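On Keeping Household Records After a Bereavement

My aunt died in March, and the administration of her affairs passed to me and to my cousin, Parisa Mazandarani. I set down here an account of how her papers were kept, how they were sorted, and what arrangements I have since made for my own. Readers who came to this blog for the allotment notes will find those resumed next month.

My aunt had lived in the same house for 30 years and had retained nearly every document delivered to it. Bank statements were held in shoe boxes by year. Insurance policies were kept in the bureau, together with guarantees for appliances long since replaced. Her will was lodged with a solicitor, Mr Behrouz Asadi, whose office supplied a copy promptly and was courteous throughout.

The first task was to establish which papers had to be kept. Mr Asadi advised that we retain anything concerning the house, the pension and tax, and that all other material be set aside until the estate was settled. We adopted this advice without alteration. Parisa took the paper records and I took everything else: passwords, subscriptions, photographs and correspondence by email.

The second part proved the slower. My aunt had written her passwords in an address book, under the name of whichever person had helped her to open the account. The electricity account was therefore found under K, for Keabetswe Potgieter, her neighbour, and the library account under S. Several entries had been crossed out and rewritten so often that they could not be read, and for those we had to write to each company with a copy of the death certificate. The longest wait for a reply was 27 days. 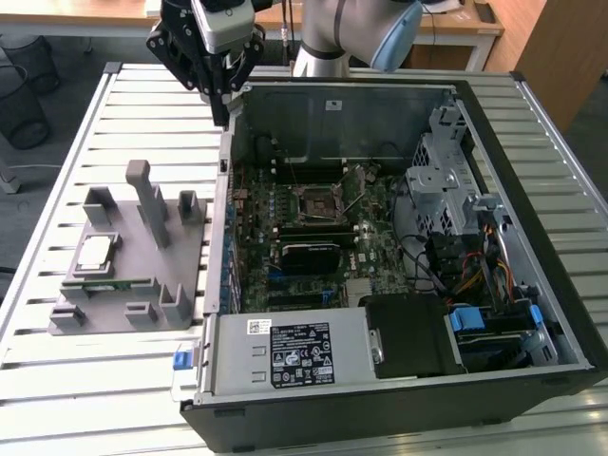 A desktop computer with its side panel removed.

Photographs were treated separately. The family wished to have them, and there was some disagreement over who should hold the originals. It was settled that the printed albums would go to Parisa, and that I would make digital copies for any relative who asked. I have kept two sets of the files, one at home and one at my brother's house, and I check that both can be opened when the clocks change.

As to my own affairs, I have reduced the paper records to 5 folders: house, money, health, motor car and family. Each has a single sheet at the front listing its contents and the date on which it was last reviewed. A sealed letter naming the folders, and stating where they are kept, has been given to Parisa. I have received hers in return.

The shoe boxes remain in my spare room. Mr Asadi expects to confirm before the summer that they may be shredded.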